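In praise of the felt-covered table

I want to make the case for putting felt on a table. A whole table, edge to edge, the kind you play on and spread things out on and leave things lying around on. I've had one at home since January and I have turned into the sort of person who brings it up at dinner!

My argument starts with noise. Set a glass jar on bare wood and everyone in the room hears it. Tip out a bag of wooden blocks and the dog leaves. On felt, all of that drops to a soft thud, and people keep talking. My neighbor Ok-hee Kang runs a Wednesday play hour for toddlers and their grandparents, and the year she covered her tables she stopped having to raise her voice. I sat in once and stayed until they folded the chairs.

Then there's grip. Things stay where you put them. Pencils don't roll off, cards can be picked up by the edge (try that on glass), and a stack of books can sit at whatever silly angle you left it. My cover cost me 176 dollars with the cutting included, from a small shop called Sellitz, and yes, I winced. You can do it yourself for 60 if you're patient with corners. Rounded ones are easier, so if you're choosing a table from scratch, choose rounded.

People will tell you it collects lint. It does! It also goes a bit fuzzy with use, and I've come to like that. Dwight Gagnon, who has strong feelings about furniture, wrote to me that felt belongs under poker chips and nowhere else. I'd answer that poker players simply worked it out first - the rest of us have been eating, sorting and building on surfaces as loud as a parking lot.

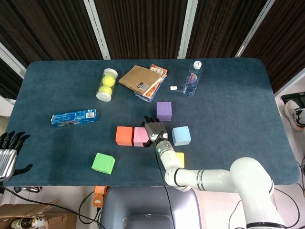
OPINION / HOME & PLAY

Color matters more than I expected, too. I'd been leaning toward gray until I noticed how well a dark blue-green sets off anything bright. Foam cubes in purple, pink and yellow look terrific against it, and so does a clear tube of tennis balls. Even a paper notebook and a water bottle look settled there.

Foam on felt is about as quiet as play gets, by the way. If you have small kids and thin walls, start with that pair. Keep a lint brush in the drawer, skip the grape juice, and give it a month before you decide.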